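Home | Guides | Demonstrations | Spare Parts | Contact

We use cookies to remember your settings. Accept / Manage

Nollitz Hand-Held Gripper: Demonstrator's Guide
Section 6. Running the folding demonstration on an open day

This section covers the garment demonstration used on home visits and open days. It assumes the gripper has been charged and paired as described in Section 3. Read the whole section before visitors arrive. It was written by Lesia Prokopenko and checked by Hanna Tkachenko after the August open day at Steklow.

6.1 Preparing the bed

A bed is easier to work on than a table for this demonstration. The cloth gives a little under the fingers, and visitors can stand along the side.

1. Spread one sheet over the mattress and smooth out the large folds. Small wrinkles can stay.
2. Push blankets to one side. Leave the middle of the bed clear for the garment.
3. Choose a knit garment in one solid color. A red sweater on a pale sheet is easy to follow from the back of a group.
4. Fold the garment into a bundle and set it near the center of the bed.
5. Stand at the foot of the bed and open the gripper all the way. The garment should be in front of you, between the two finger pads.
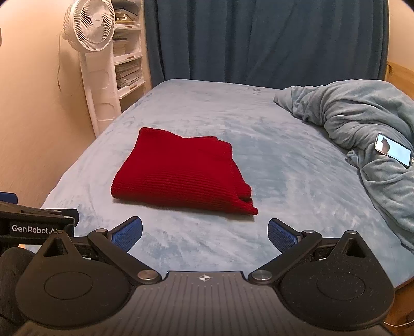 6.2 Checking the recording

1. Start a new session and give it a name. Use the place and the time of day, for example "Steklow 10 a.m."
2. Hold the gripper still for 14 seconds while the session opens.
3. Close and open the fingers twice. Watch the counter on the Karko viewer. If it does not move, stop the session and start again.
4. If the viewer shows code 409, another session is still open under the same name. Close the old one first.

Note: The memory card holds 3,000 short clips at the default setting. Clear it the evening before.

6.3 Handling the garment

1. Bring the gripper in low and slow. Stop when the fingertips are just above the knit.
2. Pick a place to grip. A ribbed cuff or hem is thicker than the flat knit and gives the fingers more to hold.
3. Close the fingers until the fabric is held, then lift a short way and wait. Let the visitors see the hold before you move on.
4. Carry the edge across and lower it. Open the fingers fully before you pull back, or the knit will snag.
5. Say each step out loud as you do it. Yasaman Farahani's groups at Steklow asked fewer questions about the buttons when she talked through the grip first.

Caution: Keep your free hand and any loose cable away from the joints while the fingers are closing.

Caution: Do not grip zippers, pins or buttons. They can mark the pads.

When a second person is helping, agree on who moves first. The helper should reach in from the side and keep clear of the fingertips. 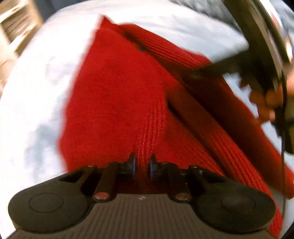
Keep each turn short. At Steklow we ran 11 turns before lunch, and the later ones went better once we had cut the introduction down to a couple of sentences. Visitors who want to try the gripper should start with it already open and pointed at the bed.

6.4 Between groups

1. End the session and wait for the viewer to show "saved."
2. Wipe the pads with a dry cloth. Do not use spray.
3. Refold the garment and put it back near the center.
4. Check the battery light. Change the battery if it is amber.

Replacement pads are ordered through Ginting. Quote the number on the inside of the case lid.

Was this page helpful? 14 found this helpful | 3 comments | Share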